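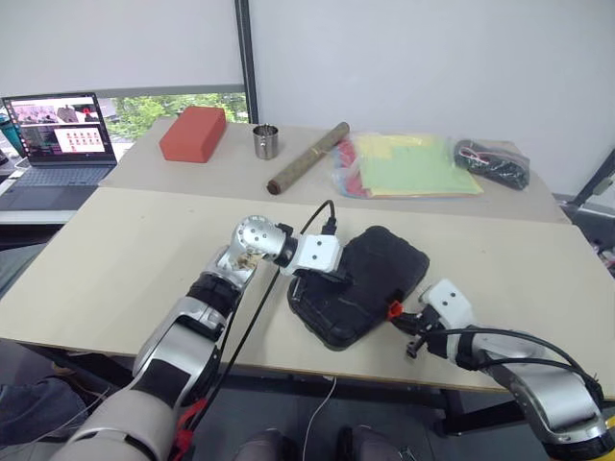 Cooking a pub-style Sunday roast at home

A roast in a good pub tends to come out hot, all at once, with crisp potatoes and proper gravy. Most of that is down to order of work and a few habits that are easy to copy in a home kitchen. These notes come from Bronwyn Halliday, who cooked the Sunday lunches at the Druker for years before she went over to evenings. They are written for a table of 4, with one ordinary oven and one shelf for resting things on.

The day before

Take the meat out of its wrapping, pat it dry with kitchen paper, salt it all over and leave it uncovered on a plate at the bottom of the fridge. Overnight is best. If you forget, salt it just before it goes in and carry on.

Make the Yorkshire pudding batter now as well. Equal volumes of egg, plain flour and milk, measured in the same mug, with a good pinch of salt. Whisk the eggs and flour first, then let the milk down slowly so there are no lumps. Cover it and put it in the fridge. Give it a stir before you use it.

Red cabbage can be cooked completely the day before and warmed in a pan. The same goes for cauliflower cheese up to the point of baking.

Potatoes

Use a floury potato. Maris Piper is the usual one, King Edward is as good. Peel them and cut them into pieces with at least one long flat side.

Start them in cold salted water and simmer until the edges look furry and a knife goes in with a little push. Drain, put them back in the dry pan with the lid off and leave them for ten minutes so the steam can get away. Then shake the pan. You want rough edges but whole potatoes.

Heat the fat in the tin first. Beef dripping, goose fat or plain sunflower oil will all do it. Put the potatoes in one by one, turn them over so they are coated, and don't let them touch. Two small tins are better than one crowded one. They need an hour at 200C fan. Turn them after 40 minutes and leave them alone otherwise.

Parboiled potatoes can be left on a tray, uncovered, for a few hours. At the Druker they were always done by eleven.

The joint

Take it out of the fridge an hour before cooking. Sit it on thick slices of onion and carrot, which keep the bottom off the tin and go towards the gravy later.

Buy a probe thermometer. Timings by weight are a fair guide, but joints come in different shapes and ovens vary a good deal. For beef topside served pink, take it out when the middle reads 52C and let it climb while it rests. Chicken should read at least 75C in the thickest part of the thigh, with the juices running clear. Pork shoulder wants much longer and is forgiving.

Rest a beef joint for at least half an hour, loosely covered with foil. Don't wrap it tightly or the outside goes soft. This is when the oven is turned up for the Yorkshires.

Yorkshire puddings

A 12-hole tin, a teaspoon of dripping or oil in each hole, oven at 220C fan. The fat should be smoking slightly before the batter goes in. Pour from a jug, fill each hole halfway, shut the door and don't open it for 20 minutes.

If they collapse when they come out, they wanted another five minutes. If they never rose at all, the fat was too cool.

Leave the tin unwashed if you can bear to - a wipe with kitchen paper while it is warm is enough, and the puddings stick less each time.

Gravy

Lift the meat out and spoon off most of the fat, leaving a couple of tablespoons with the onions. Put the tin over a medium heat, stir in a heaped tablespoon of flour and let it brown. Add a splash of ale or red wine and scrape the bottom well. Then add stock a bit at a time, 600ml in all, and simmer until it coats a spoon. Pour in any juice from the resting plate. Strain it and taste it at the end, not before, as it gets saltier while it cooks.

Bronwyn puts in a teaspoon of redcurrant jelly for lamb and half a teaspoon of Marmite for beef. If using a dark bitter, go easy. Too much turns the gravy harsh and no amount of sugar brings it back.

Greens

Last thing on, first thing to be ruined. Shredded cabbage takes four minutes with the lid on, in a cupful of water and a knob of butter. Frozen peas take two. Have the pan and water ready and don't light the ring until the meat is being carved.

Working back from one o'clock

11.15 Potatoes parboiled, draining
11.20 Topside in (a joint of 1.2kg or so, 180C fan)
11.35 Fat in the tins to heat
11.45 Potatoes in, oven up to 200C fan
12.20 Start checking the meat
12.25 Meat out to rest, oven up to 220C fan, Yorkshire tin in
12.35 Batter in
12.40 Gravy
12.45 Potatoes out if brown enough, on to a warm plate by the hob, uncovered. Be quick with the door.
12.50 Carve, greens on
12.55 Yorkshires out, plates out

Warm the plates. A bowl of very hot water in the sink does the job when the oven is full. Dry them properly.

Leftovers

Get the meat into the fridge within 2 hours. Cold roast potatoes fry well in slices with onion. Yorkshires freeze, and go back into a hot oven from frozen for five minutes. Gravy keeps for two days and sets to a jelly, so warm it gently with a spoonful of water, then bring it to a proper boil before serving.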